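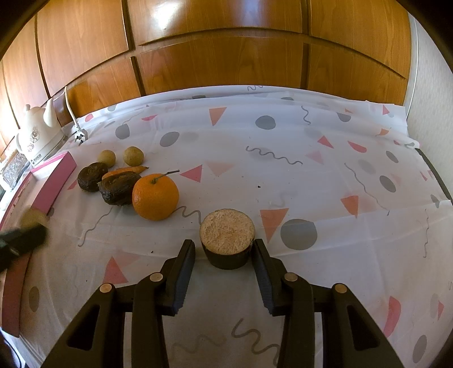
Trirnwood > Bench Notes > Interviews

The test engineer at Zerbridge has spent the season comparing two hand-held grippers, one from Zallora and one from Rivadeneyra. Each got 100 grasps on food items.

"Potatoes are easy," she says. "Anything round and firm, both tools held it. Crumbly things are where they split."

The Zallora pads are softer and lost 5 grasps. The Rivadeneyra closes faster – too fast, in her view – and lost almost twice as many. She has asked for a slower setting since May.

What about the camera? "I'd move it back a little. With the jaws closed I want to see more of the table."

She plans to repeat the set with new pads on both tools.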